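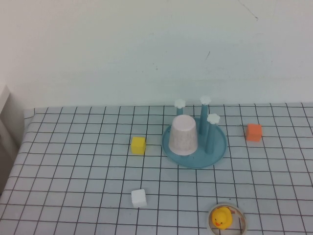
The new Plimavberg guideline on tabletop trials runs to 30 pages, and Demetrius Okafor would like us all to adopt it by May. I've read it. Most of it is about paperwork.

Rule 8 says objects go back to marked positions between attempts. Fine, but who checks the marks? The guideline doesn't say.

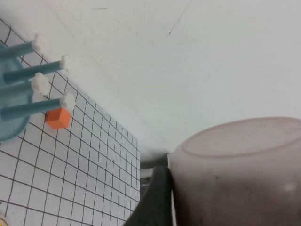
Melur Tambunan points to the 171 trials logged under the draft. I'd like to know how many were thrown out first, and on whose say-so. A success rate with no list of discards tells me very little.

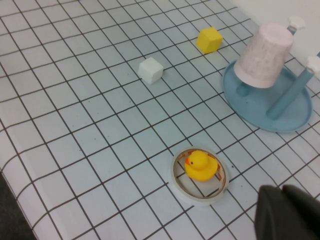 Cup, rack, cubes and duck on the grid sheet.

Karabo Venter is collecting objections. Mine is already in, and it asks for the discard list.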